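Clostamwood RFC pre-season ground check, July

Walked round with the clipboard at 8 a.m., coffee in hand, and got through the whole sheet before the under-14s turned up. My comments are under each item, so shout if you disagree!

1. Playing surface, main pitch: PASS, with a note
Grass is lovely and thick on the clubhouse side. There's a dip near the far 22 that I could lose a boot in, so I've put a cone on it. Needs topsoil before the Talach game.

2. Goal posts and padding: FAIL
Posts are solid, I gave them all a good shove. The pad on the left upright at the road end has split down the seam and the foam is coming out. Tape won't do it this time (we taped it last year, and the year before that). I've asked Rocha for a price on a new set.

3. Corner flags: PASS
All bendy, all present.

4. Perimeter rope: PASS
Re-tied two of the stakes by the parking lot. Still too close to the touchline for my liking, but it's inside the rules. 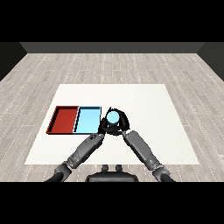
5. Training balls and tackle bags: PASS, just
We've got 34 balls that hold air and a sad heap that don't. I pumped everything up and left it overnight, and I've binned the worst. Bags are fine apart from the blue one with the broken strap. Please don't let the juniors drag it around by what's left!

6. First aid room: FAIL
Ice packs are good, stretcher is good, straps all click. The eye wash is out of date and somebody has had the big scissors again. Daithí Mac Suibhne is picking up new ones on his way to practice.

7. Floodlights: NOT CHECKED
Too bright out to tell. I'll go back at 9:30 p.m. and do it properly. Pole 3 was flickering in the spring, so I'm not hopeful.

8. Stand and steps: PASS, with a note
Sign says 100 max and we had way more than that for the Elik derby, so we need a steward on the steps for the big ones. Handrail is tight now, new bolts and all.

Recheck on items 2 and 6 before the first home friendly. No pads, no kickoff.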